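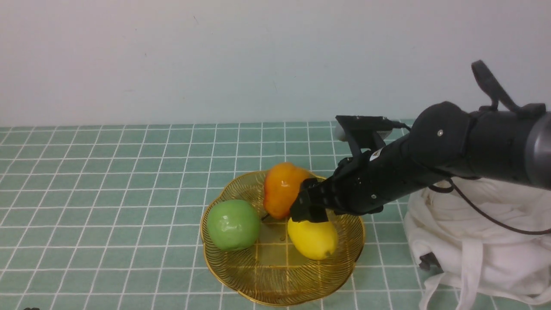

Call for Participants: Household Meal Planning Study

The Trirkham Center for Food and Family Life invites adults living in the Plosturby area to take part in a study of how households plan, shop for and prepare their evening meals. The study is directed by Dr. Yareli Arellano, with Volker Stüber as field coordinator.

Purpose of the study

Earlier work at the Center looked at what people buy. The present study is concerned with the decisions made before and after a shopping trip: who chooses the meals, how far ahead they are chosen, and what happens when plans change during the week. Findings will be used to revise the Center's printed guides for home cooks and the course materials used in its adult education program.

Who may apply

Applicants must be 18 years of age or older and must prepare an evening meal at home at least 3 times a week. Households of any size are welcome, including people who live alone. Only one person per household may enroll. Persons employed in food retail or restaurant work are not eligible for this round but may ask to be contacted about later studies.

What participation involves

Participants will keep a written meal diary for 6 weeks. Paper diaries are supplied, and an online version is available on request. Each participant will also attend two interviews at the Center, one at the start of the diary period and one at the end. Interviews are held in English or Spanish and are recorded in audio only. Shopping receipts may be attached to the diary, but this is optional.

Compensation

Participants who complete the diary and both interviews will receive a grocery gift card. Bus fare and parking costs for interview visits will be repaid on presentation of a ticket. Those who withdraw early will receive partial compensation.

Privacy

Names and addresses are stored apart from diary entries and are not included in any published report. Participants may withdraw at any time without giving a reason.

How to apply

Application forms are available at the front desk of the Center and at the Plosturby public library. Completed forms must be received by February 2, 2024. Questions about eligibility should be directed to Esmaeil Dehghan, Participant Office, Room 13.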